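My grandmother kept her best tea towels for visitors, and I have inherited the habit along with the towels. So when Lorraine Dunstan told me she had spent 20 years writing down how the households of Bretbridge did their washing, I put the kettle on and settled in.

She has 80 notebooks now — one is entirely about starch — and she reads from them beautifully. My favourite is Reiko Murakami's account of a December so cold that the sheets came in stiff as doors and had to be stood up in the hall, where they slowly sat down again by themselves!
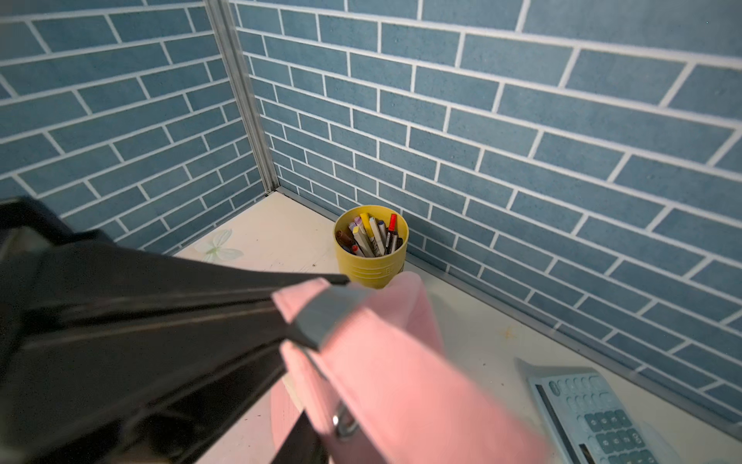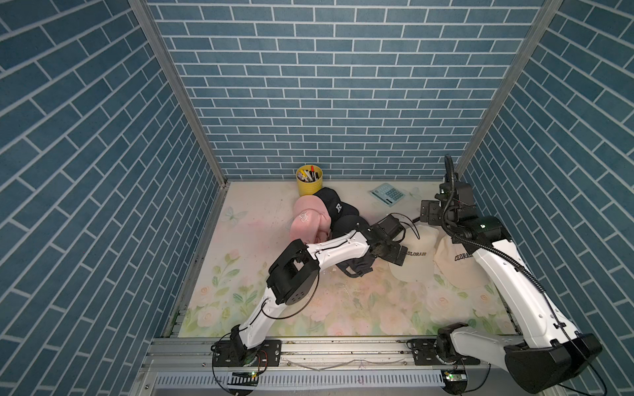

Pink cloth against brick-pattern walls, first picture; roses and a pale-blue butterfly, second.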